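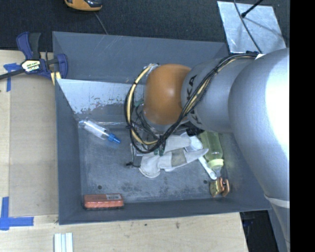
February
Prepared by Bukola Edet; checked by Siebe Stevens

4. Setting up the bin for self-supervised grasp trials

This section covers the single-bin cell used with the Prorkix grasp learner. Complete Section 3 (arm power and gripper wiring) first. The method labels its own data: the arm attempts a grasp, the gripper reports its closing width, and the result is stored as success or failure. A bin that shifts between attempts will corrupt the labels.

4.1 Fixing the bin

1. Place the bin on the tabletop within reach of the arm.
2. Align it with the tape marks on the table.
3. Clamp the bin by its rim with a bar clamp. Put pads under the jaw.
4. Push each wall firmly by hand. If the bin moves, tighten the clamp and repeat step 2.

CAUTION: Keep the clamp handle outside the planned path of the arm. The collision model in Anozie contains the bin walls and the tabletop only.

4.2 Loading objects

1. Select objects from the training set. Mix rigid items (boxes, clamps, bottles) with soft or thin ones (gloves, flexible packaging).
2. Place them in the bin by hand in no fixed order. Overlap is allowed.
3. Leave the heavy items out of the first run.
4. Enter the object set code in the Skivuva log before starting.

NOTE: Transparent items return poor depth data. Keep them in the set. Removing them raised the measured success rate in our trials but the trained model did worse on the held-out objects.

4.3 Cable check

1. Jog the wrist through its full range at low speed.
2. Watch the cable bundle at the wrist joint. It must not pull tight or drop below the fingertips.
3. Re-tie the bundle if needed and repeat the check.

WARNING: Stop the arm and lock out motion before reaching into the bin.

4.4 Running a batch

1. Set the batch length to 500 attempts.
2. Start the batch. The first 15 attempts use random grasp poses and are not scored.
3. At the end of the batch, stir the objects by hand and start the next one.
4. Retrain after 1000 scored attempts.

The reference model supplied with this guide was trained on 2345 scored attempts. Results from fewer attempts should not be compared with it.

If the gripper reports a closing width of zero on every attempt, return to Section 3 and recalibrate.

Grernum Manipulation Group | Contact: cell support desk | Copyright Grernum | Back to top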